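Before the Arm Reaches the Bench

Every automation proposal that reaches a works council has a page on headcount. Few have a page on the afternoon after installation, when the people who remain must decide what their jobs now consist of. Employers should be required to write that second page first.

The parts depot at Birkbridge offers a useful case. Its 834 storage drawers are opened, checked and closed by hand on every shift. Under the Endau program, management intends to give part of that work to robot arms, and the task is being worked out in simulation before any equipment is bought. 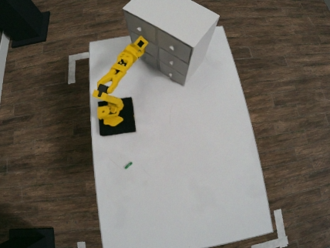 Endau simulation: the arm at the six-drawer cabinet, all drawers closed.

Simulation is a sensible way to begin. It puts no one at risk, and it can be stopped at any hour. It also leaves out a great deal. Nabil Karam, a shift lead at the depot, has asked that eight of his colleagues review the simulated task every Friday, on paid time. They know which drawers stick in January and which labels cannot be trusted.
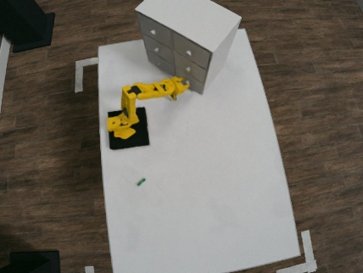 The gripper in front of the bottom-right drawer. Simulated view.

That request deserves a yes. A task such as opening a drawer looks small on a planning chart, yet it carries judgment that was never written down. When it moves to a machine, the judgment tends to move to whoever is called when the machine stops - usually at the same pay grade and with less time to think.
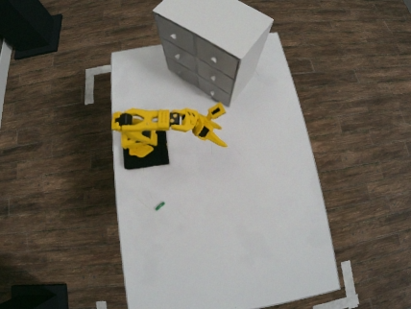
Graciela Troncoso, who negotiated the agreement at the Vustley plant, secured three months of training before the first arm was switched on, and a new job title to go with it. Her members still argue over the title. They do not argue over the training.

Birkbridge should adopt the same terms, in writing, while the arms are still on a screen and changes cost little.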